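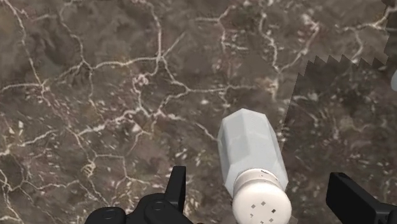
Kam-wah Wu objected at the first review that a stain test with no control pieces would tell us nothing about the sealer, only about the stone. The plan was changed after that. Half of all test spots were left unsealed, and this report follows the revised plan.

Staining of Veined Countertop Stone by Common Kitchen Liquids
Milagros Urquijo, Iñaki Cuesta

1. Purpose

Dark marble with pale veins is sold for kitchens on the claim that it hides marks. We wanted to know whether the veins take up liquid faster than the stone between them, and whether one coat of sealer changes the result.

2. Material

Offcuts came from the Gallardo yard in August. All were polished on one face and sawn on the other. Ainhoa Carretero cut them to size on the wet saw. We marked out 200 test spots, half on veins and half on the darker stone. The sealer was Perkau, a solvent-based product, applied with a cloth and left overnight.

3. Method

Each spot received one drop of coffee, red wine, lemon juice or olive oil, covered with a watch glass to slow drying. Contact time was 40 minutes. The spot was then blotted, rinsed with tap water and dried in room air until the next morning. Color was read with a hand-held meter before and after, always under the same lamp. A change of 2 units or more was recorded as a stain.

4. Results

Oil gave the clearest difference. On unsealed stone it darkened the veins and spread along them, sometimes past the edge of the watch glass. Sealed spots showed little change. Coffee and wine stained unsealed veins more often than the dark areas, where the meter often found a change that we could not see by eye.

Lemon juice was a separate case. It dulled the polish on both sealed and unsealed pieces - the sealer gave no protection that we could measure. This is etching, and the color meter is the wrong tool for it. A gloss meter was not available.

5. Sources of error

Veins narrower than the meter opening were read together with some of the stone beside them, so the vein values are probably too low. Two offcuts had old resin fill, found only after testing, and their readings were dropped.

The full readings are in Appendix A. Mbali Rampersad checked the meter calibration.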